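3.2 What people keep, and what they call it

Most of the homes we visited in Plerell had a sweets supply of one kind or another, and it took us an embarrassingly long time to learn how to ask about it. Our first question, "Do you keep candy in the house?", got a polite no from people who, ten minutes later, were pressing a handful of something on us at the door. Candy, for many of them, meant what you buy for a holiday. The everyday supply went by other names: the bits, the visitors' things, or simply "the box." Once Yu-ting Chiang, who carried out most of the March interviews, began asking what a child would be offered on a rainy afternoon, the talk opened up wonderfully, and we have kept that wording ever since.

Of the 198 households that finished the survey, 67 told us that one person in the home decided when the sweets came out. This was very often a grandparent, and very often a grandparent who bought them too (a point we come back to in Section 4, where the matter of who pays turns out to be rather touchy). In Taris, the smaller of our two towns, the job seemed to travel with the kitchen. Whoever cooked that day was the person to ask, and children knew it perfectly well.

We had expected pretty tins and glass jars, I think from our own childhoods as much as from the earlier writing on the subject. Plain containers were far more common in the homes we saw, and people were fond of them all the same. A cardboard box is easy to carry to the table, and small packets of different kinds can be mixed together in it, as in Figure 2.
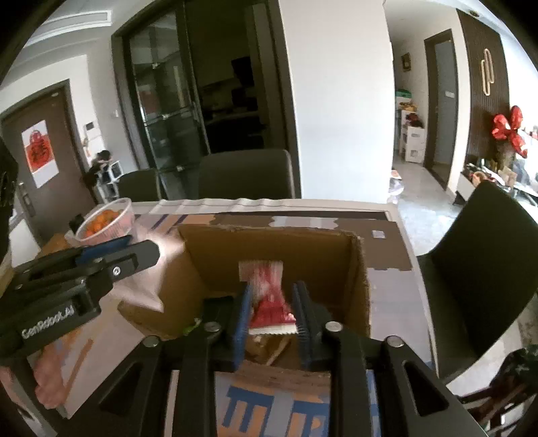
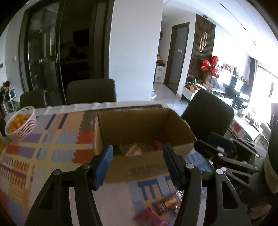 Figure 2. Small packets and an open cardboard box on a table.

Mixing mattered to people more than we had guessed. A woman in Taris told us that a box with only one sort in it was "just shopping," and that it became hers when the leftovers of three or four bags had gone in together. Others spoke warmly of digging for a favorite, or of the dull sorts that sank to the bottom and stayed there until an uncle came to visit. Refilling was seldom planned. Most people topped up the supply when they happened to pass a shop, and several could not say when it had last been empty.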